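Cindumley opens its free punctuation course to everyone

PRIVCOMBE, May 2021 – I've wanted to write this announcement since January, so forgive me if I sound a little excited. Our online punctuation course, Semus, is now open to anybody with a web browser, and it doesn't cost a cent!

If you haven't run into us before, Cindumley is a small publisher of writing guides here in Privcombe. We made our name (such as it is) with a workbook on commas, and I still get mail about page 2 of it, mostly from people who disagree with me about the comma before "and." I love that mail. Please keep sending it.

What's in the course

Semus has 3 units. The first is all commas, and it's the longest by a mile. The second takes on semicolons and colons, the two marks people tell me they skip completely because they were scared off them in high school. The third is apostrophes, with a long section on names that end in s – I rewrote that one more times than I'd like to admit.

Every unit starts with short passages to read, and then you get to mess with them. Take a comma out and see what happens to the meaning. Swap a period for a semicolon and read the thing out loud. There are 937 practice sentences in all, taken from letters, recipes, work emails, and school essays, and you can do them in any order you like. If you get stuck, the hints point you to the right passage and let you have another go before they show you an answer.

I should say we don't treat punctuation as a pile of laws. Some of it really is fixed (please don't put an apostrophe in a plural), but a lot of it is choice, and the choices change how a sentence sounds in the reader's head. A dash hurries you along. A colon makes you wait. Once writers start hearing that, they tend to fix their own drafts, and teachers get to spend their time on other things.

How the trial went

We ran a trial version this winter and 3393 people signed up, which knocked me sideways. The semicolon unit got the most comments, and plenty of them were grumpy. Fair enough! The early exercises were too hard, and too many were about law reports. We've replaced those with everyday sentences and added a slower warm-up at the start.

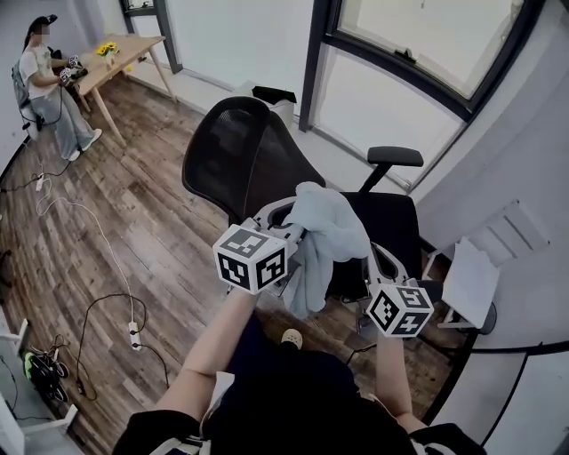 For teachers

Classes can use Semus through Tipoki, our free classroom page. You set up a group, pick the unit you want, and your students join with a code. They don't need an email address. Tipoki shows you which sentences the group found hard, so you can go over those together, and every exercise prints out cleanly on plain letter paper if your classroom works better that way. The answer keys are there too, with notes on the sentences where more than one answer is fine.

How to get started

Go to the Cindumley website and choose Semus from the menu. You can try the first set of comma exercises without signing up. After that you'll need a free account so the course can save your place.

Reporters and bloggers who'd like sample pages or a chat about semicolons can reach me through the press page. I answer everything myself, usually by the next morning.

About Cindumley

Cindumley publishes workbooks and online courses on grammar, punctuation, and style for students and adults. Its office is in Privcombe.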